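Storing beans: glass on the side or bag in the cupboard?
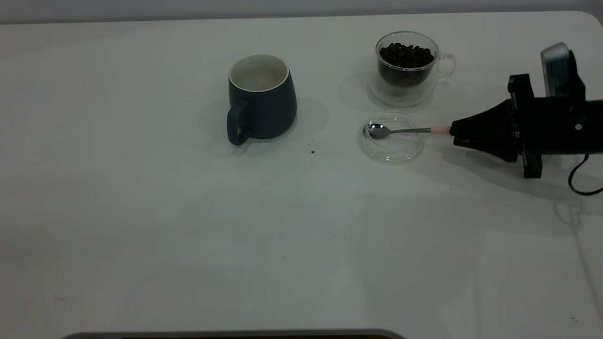 How long do roasted beans stay good once the bag's open?
Best inside 4 weeks if they're kept airtight and out of the light, two weeks if you're fussy.

tamper_tantrum wrote:
Started this cos I've gone over to weighing out beans the night before. Leave them in a glass cup on the table, mug next to it, teaspoon ready, grind in the morning. Looks nice, saves faffing. Other half says they're going stale overnight. Dark roast, Zeseck, the 200g bag. Is she right??

millpond60 wrote:
Overnight is nothing. You won't taste it. A week in an open cup, yes you will.

Ilse Eichhorn wrote:
Disagree a bit. Dark roasts are oily and go off quicker than light ones. I did two lots side by side last August, one left out in a cup, one in a tin. By the second morning the cup one was flat. Hot kitchen mind you.

millpond60 wrote:
Second morning isn't overnight though is it. And August!

Ilse Eichhorn wrote:
Fair. Still say put a saucer on top. Costs nothing

gritty_last_sip wrote:
Double walled glass does nothing for beans by the way, people think it does. It's for keeping the drink hot. Light goes straight through. Nice to look at, that's your lot

tamper_tantrum wrote:
Didn't buy it for the beans, it's just the cup that was clean. Drink out of the blue mug anyway, double walled ones feel weird on the lip

gritty_last_sip wrote:
Dark mug with a pale inside is the right way round imo. You can see how strong it is before you've added milk.

beanpole_s wrote:
Bit off topic but are you measuring with the teaspoon?? Get scales. I've got the Predura ones, cheap, go to 0.1g, fine. Spoon is hopeless with whole beans, they roll off all over the table

tamper_tantrum wrote:
Spoon is for sugar. Sorry everyone

beanpole_s wrote:
Sugar. Right. I'm off

millpond60 wrote:
Leave him be, plenty of us have sugar in a dark roast. Scales are a good shout tho, I was putting in far too many for years. Strobel grinder on the second to finest setting and 60g to the litre, never looked back.

Ilse Eichhorn wrote:
60 for a dark roast is plenty. I'd go a touch under. And please not the fridge, before somone says fridge.

tamper_tantrum wrote:
OK so saucer on top, use them in the morning, rest stays in the bag with the clip on. Will tell her it's a draw

Comments (3)

pauline_k
My mum kept hers in the freezer in a jam jar and it was lovley coffee. Just saying.

Denzil
Anyone tried the Firer tins with the push down lid? Mine sticks

kettleon, 14th January
@Denzil bit of kitchen roll round the rim, wipe the oil off. Sorted mine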